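About Fadedport

Fadedport is a packing and sorting studio. We prepare small goods for shops, schools and mail-order companies that do not have the space or the staff to do it themselves. Items come to us in bulk cartons and leave in labeled sets, ready for a shelf or a doorstep.

The company was founded by Poonam Bajpai, who had managed the stockroom of a stationery wholesaler and had grown tired of seeing good products returned on account of a missing part. Her first customer was Rathore, a supplier of craft kits, which sent us a trial order of 100 boxes in February and has remained with us ever since. We now employ 33 people at one site.

Our Work

The greater part of our work is done at the table. A typical order consists of small containers, caps, tubes, cards and printed inserts, each of which must be placed in the correct set and in the correct position. Large goods are easy to check from a distance. Small goods are not, and we have arranged our rooms and our working day around that fact.

Every set is first laid out in a tray. The tray is the unit by which we plan, price and check an order, and no set is bagged or boxed before its tray has been compared with the customer's list. Trays are kept empty between orders and are wiped down before a new product is brought to the table. Where two products look alike, they are scheduled on different days.

The Workstations

Our workstations were fitted out over a period of two years and have been changed many times at the request of the people who use them. Padded tabletops were introduced so that small parts would not roll or bounce when set down, and so that glass and hard plastic could be handled without chipping.

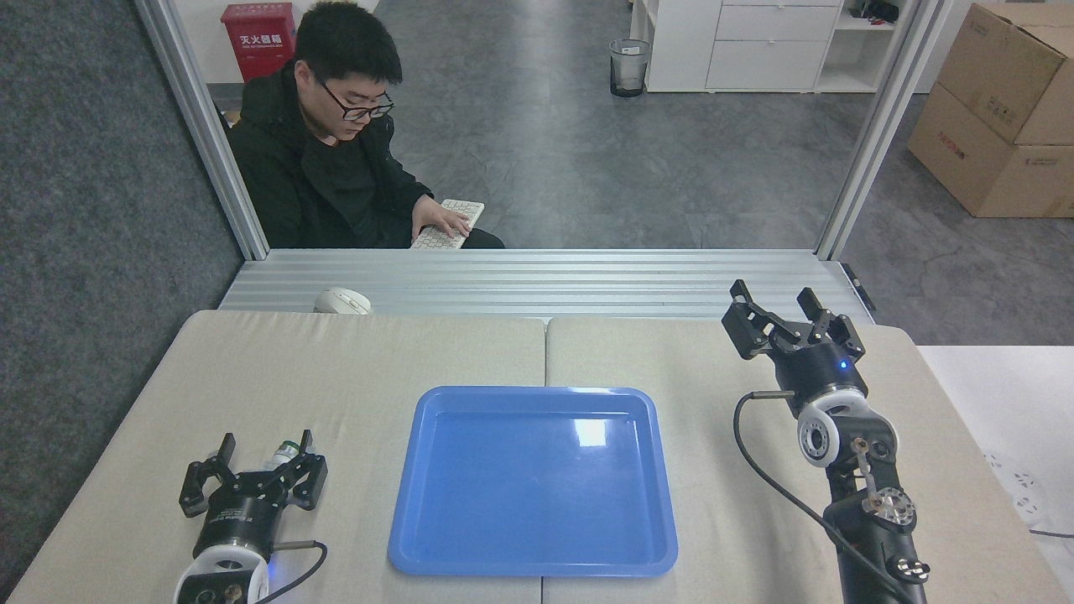

The tabletop panels are replaced one at a time when they become worn, and a station is seldom out of use for longer than a morning. Staff are asked to keep personal items off the work surface. Drinks are not permitted at the stations – a kitchen is provided on the same floor, and breaks are taken there.

Records are kept by computer for each order. They show the product, the quantity received, the quantity packed and the name of the person responsible for the final check. Customers may request a copy of these records at any time during the order and for 12 months after delivery.

Our Customers

We work with companies of many sizes. Zunent, which sells sample sets of household products, sends us a standing order each month. Samow, a publisher of classroom activities, relies on us chiefly in the weeks before the school year begins. We also accept single orders from new businesses, provided that the goods are supplied with a complete parts list.

We do not handle food, medicines or live plants.

Training and Employment

New employees spend their first 2 weeks beside an experienced packer and begin with sets of few parts. They then move to mixed trays, and later to the final check, which is carried out by someone other than the person who filled the tray. Employees rotate between tasks during the day. Applications are accepted throughout the year, and previous experience in packing is not required.

Visits

Customers are welcome to visit while their order is in progress. Visits are arranged in advance through the front office and normally begin at 10 a.m. Visitors are asked to leave bags and coats at reception and to remain with their host while in the packing rooms.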